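# Soft Toy Construction, Handout 4: Getting It to Stand Up

Bring this sheet to class. I print 20 and there are always people sharing by the second page.

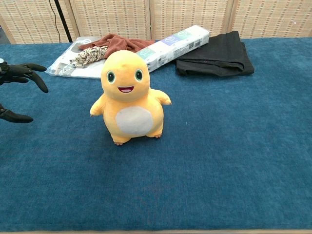 Last time we got as far as closing the body, and most of you took home something that fell on its face. Don't be discouraged. A plush toy with a big head and tiny feet has no natural wish to be upright, and your job this week is to talk it into the idea.

## Where the weight goes

A cartoon lizard of the round-bodied sort is mostly head and stomach. If the head takes up a third of the height, it wants to lead. Stuff it firmly enough to hold its shape, then stop. The temptation to add one last handful is how we got the incident with Annatjie Mthembu's dragon, which spent October leaning on a radiator.

Put the heavy filling low and toward the back. The sample pattern (Dirthorpe, sheet 29) calls for a small bag of pellets sewn shut before it goes in. Sew it shut **twice**. I have vacuumed pellets out of this carpet and I'm not looking for more practice.

## Feet

- Pin both feet before you stitch either one.
- Setting one foot a little ahead of the other gives a steadier stance, and it also looks as if the creature has somewhere to be.
- Claws go on last. Pale thread, short stitches.
- Test on carpet *and* on a bare tabletop. Pile is forgiving. Your aunt's sideboard is not.

## The belly patch

An oval in a paler fabric with some shine to it sits nicely against fleece, and slides around under the needle like a fish. Baste it. I know you think basting is for other people. Mark the center line on the body and on the patch, match them, and work outward from the middle. Cut the oval on the same grain as the body front or it will pucker by the time you reach the feet.

## Faces

Eyes before mouth. For an open smile, stitch the dark red first and lay the pink tongue over it. Set the mouth slightly below and between the eyes. Drop it much lower and you get a lizard who has just read his tax bill.

Arms can differ. One down and one up reads as a greeting. Both straight out reads as a scarecrow, and both down reads as me at the end of a double session.

## For next time

1. Finish stuffing and close the back seam with ladder stitch.
2. Stand the toy on a flat surface and leave it overnight.
3. If it's lying down in the morning, open the seam and move the filling. Do not glue the feet to anything.

Spare fleece is in the box marked Pruvby, bottom shelf. The yellow is nearly gone, so ask before you cut.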